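The rover has a name now. It's Rura, after a long argument at the shared workshop in Skestdale that I mostly lost (I wanted something with a number in it, like a proper space probe). Natália Havlíček got to pick because she did the soldering, and fair enough.

If you missed the last post: we're building a little wheeled robot that follows painted lines using one camera and a cheap single-board computer. The big goal is for it to do a whole lap of a running track on its own. The small goal, which has eaten most of November, is for it to stop chewing up wheel hubs.

So, hubs first. The ones I printed at home were fine on the workshop floor and terrible everywhere else. The set screws kept backing out and then one wheel would spin on its shaft while the other three did all the work, which makes the whole thing veer like a shopping cart. I reprinted them with thicker walls, added a flat to each shaft with a file, and put thread locker on everything. That was two evenings. I also moved the battery back 38 mm so the nose doesn't dip when it brakes, and of course that meant drilling new holes in the base plate, and of course I drilled the first one in the wrong spot.

Then the software. Natália wrote the part that finds the lines and I wrote the part that steers, and when it goes wrong we each blame the other half. It looks for the bright edges of the paint, fits a line through each one, and works out where they'd meet up ahead. Steer toward that point and you stay in your lane. Lovely idea! It worked great on masking tape in the hallway.

Outdoors is another matter. A real track is wide and red-brown and goes on forever, and the paint isn't always laid out the way your code hopes.

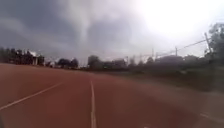
*Clouds piling up on the left, bright sky on the right, and a bit of curved line down in the corner to keep the code busy.*

I've been going through frames like that one at the kitchen table, and the curved bits are the real headache. My fitting code only knows about straight lines, so a bend gets turned into a straight line pointing somewhere silly. Natália's suggestion is to ignore anything in the outer part of the picture unless it agrees with the line nearest the middle. I wanted to fit proper curves – she pointed out that I've been saying that since summer and haven't written any of it. We're going with her version.

The other change is exposure. A pale sky fools the camera into darkening everything, and then the lines go gray and the edge finder starts getting picky. I now tell it to meter on the bottom half of the picture only, where the ground is. It was one setting. I spent a whole Tuesday looking for it.
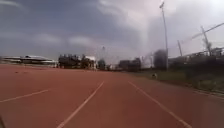

**Why not just use GPS to keep it in its lane?**

The cheap receiver we have can wander by more than the width of a lane, so it would be happily driving next door while reporting that all was well. The painted lines are right there, and a camera can see them.

Next up is a proper mount for the camera, because the current one is a bent bracket and a zip tie. I've drawn one with a tilt slot so we can try a few angles without reprinting. I'm leaning toward 22 degrees down, which gives us plenty of ground and still leaves enough distance to see where the lines are heading. Natália thinks that's too steep. We'll print it and find out.

I'm also labeling 1,000 frames by hand so we have something to test against, and I'd love to tell you it's relaxing. It's a lot of clicking. If you've got a labeling tool you like that runs on an old laptop, leave me a comment, and I'll put the hub files up once I've fixed the one with the backward chamfer.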